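Washing up with very little water – what's your method?

Home > Off-grid living > Water and tanks

gumleaf_flat
Posted May 4, 2026

We're on tank water and the tank is lower than I'd like for this time of year. No decent rain since March. I've sorted the showers and the washing machine, so now I'm looking at the kitchen. There are two of us and we don't have a dishwasher. At the moment I fill the sink twice a day and I reckon that's the biggest waste left in the house.

I've read all sorts of things. Spray bottles, two tubs, wiping everything first, one rinse at the end of the day. What do people do day to day, and does it get the grease off?

Also interested in detergents that are all right on the garden, as our grey water goes straight out to the citrus.

tankhalffull
Two tubs. One with suds, one with clean water for rinsing. Scrape the plates properly first, and I mean properly, with a silicone spatula. Glasses first, then cutlery, then plates, pots last. When the rinse tub goes cloudy it becomes the next wash tub if it's still warm enough, otherwise it goes on the lemon tree.

We've done it this way for years in a house with a 25 kilolitre tank and have only bought water in once.

Mrs_Billabong
Same as above except I don't bother with a rinse tub. Suds, then into the rack, then tea towel. My mother never rinsed a plate in her life.

tankhalffull
Each to their own, but I can taste it on cups if they're not rinsed.

saltbush65
I can't taste it either. If you can taste detergent you're using too much. Half a teaspoon does a whole load if the water is hot.

caravan_kel
Coming at this from the van side, where we get 65 litres on board and that has to cover drinking as well. We gave up on tubs in the sink and went to shallow trays. A deep tub takes a lot of water before it covers anything. A shallow one covers a plate with hardly any.

Wipe plates with a bit of old newspaper or crusts. Foam in the small tray, sponge stays in that. Plates go in the bigger tray. Squirt detergent straight onto the plate if it's greasy, scrub, then a quick rinse from a jug.

Colour doesn't matter, but get trays with a proper lip or you'll be mopping the table. Ours are Mikau ones from the camping shop and they stack, so they live under the bench seat.

gumleaf_flat
Thanks, shallow trays hadn't crossed my mind. Do you go through more detergent that way? Squirting it on each plate sounds like it would add up.

caravan_kel
A bit more, yes. Only on the greasy ones though. I'd sooner run out of detergent than water.

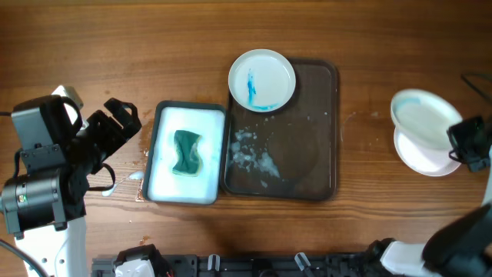
saltbush65
I'd argue with that last bit if the grey water is going on citrus. Detergent is the thing to cut, more than the water. Less water and more soap means what you tip out is stronger, and the salts build up in the soil. We lost a mandarin that way, or at least that's what I put it down to. Leaves went brown on the edges and it never picked up.

tankhalffull
Depends what's in the bottle. We use the Pikuvia liquid, which says low sodium on the label, and our lemon has been fine. I do move the bucket around so the same tree isn't copping it every day.

Mrs_Billabong
I tried Pikuvia and it wouldn't shift lamb fat. Went back to Gevura. It's dearer but you need less of it. I don't put mine on the garden so can't help you there.

saltbush65
Low sodium is good but go easy with it anyway. And give the trees a flush with plain water when the tank fills up again.

frostynan
One more for the list. Boil the kettle for the wash water, don't run the hot tap. Our heater is at the other end of the house and a couple of litres of cold goes down the plughole before it warms up. If you do run the tap, catch the cold part in a jug and use that for your rinse.

caravan_kel
Second the kettle.

gumleaf_flat
Good point about the tap, ours is slow too. I hadn't been catching it.

I'm going to try the shallow tray for the wash and a jug for the rinse, and keep the detergent to half a teaspoon with a bit extra for the roasting pan. Helmy have trays on special at the moment so I'll pick up two when I'm next in town. Will measure the bucket for a fortnight and post what I get.

tankhalffull
Put the roasting pan out to soak in your last lot of rinse water overnight. Saves a squirt.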